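Imprimir | Enviar por e-mail

Murberg põe à prova as mesas de refeição das oficinas e desconfia das soluções fáceis

Empresa publica resultados de levantamento sobre arrumação depois do almoço
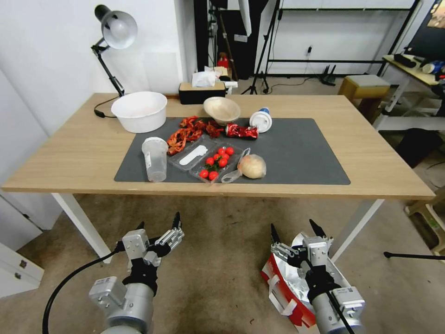
Cascas de lagostim, uma lata amassada e tomates-cereja sobre o tapete cinzento-escuro de uma mesa de madeira clara.

Murberg, 11/09/2018 – A Murberg, consultora de organização de espaços de trabalho, divulga hoje as conclusões de um levantamento feito em 32 oficinas e salas técnicas onde se come na mesma mesa em que se trabalha. A empresa esperava recomendar um produto. Acabou por não recomendar nenhum.

O estudo reuniu 1164 registos de fim de refeição. Em mais de 200 deles, restos de comida e alimentos por consumir ficaram lado a lado: cascas junto de tomates ainda na embalagem, uma cebola num saco de plástico transparente, copos de uso único tombados ou de pé. Quem arruma tem de decidir peça a peça, e é aí que se perde tempo.

«Pediram-nos uma mesa que se limpasse sozinha, ou quase. Não conheço nenhuma», afirma Radek Tóth, responsável pelo levantamento. «Um tapete de secretária protege o tampo, admito. Se depois fica coberto de cascas, alguém vai ter de o lavar, e esse trabalho não aparece nos catálogos.»

A Murberg analisou também quatro conjuntos de separação de resíduos, entre eles os da Waltex e da Firneo. Os fornecedores prometem mesas desimpedidas em poucos minutos. A consultora não conseguiu confirmar a promessa em refeições com marisco, molhos ou embalagens de vários materiais, e pediu às duas empresas os dados em que se baseiam. Até ao fecho deste comunicado, não tinha recebido resposta.

Farzana Dogar, que coordenou as visitas, põe igualmente em causa o hábito de deixar uma bacia de plástico na mesa para «despejar tudo». Segundo a técnica, a bacia serve bem para a loiça reutilizável. Misturar nela restos orgânicos, latas e tabuleiros de plástico obriga a uma segunda triagem, normalmente feita à pressa.

As indicações da Murberg são modestas: retirar primeiro a comida que se aproveita, juntar os restos orgânicos num só recipiente, esvaziar latas e copos antes de os separar e deixar o tapete para o fim. Candeeiros e caixas de lenços devem sair do tampo antes da refeição, caso haja outro sítio para eles.

Uma segunda ronda de visitas está prevista para novembro. A empresa reserva-se o direito de mudar de opinião.

Contacto para a imprensa: Radoslava Kubíček, Murberg

Categoria: Comunicados > Organização e Espaços de Trabalho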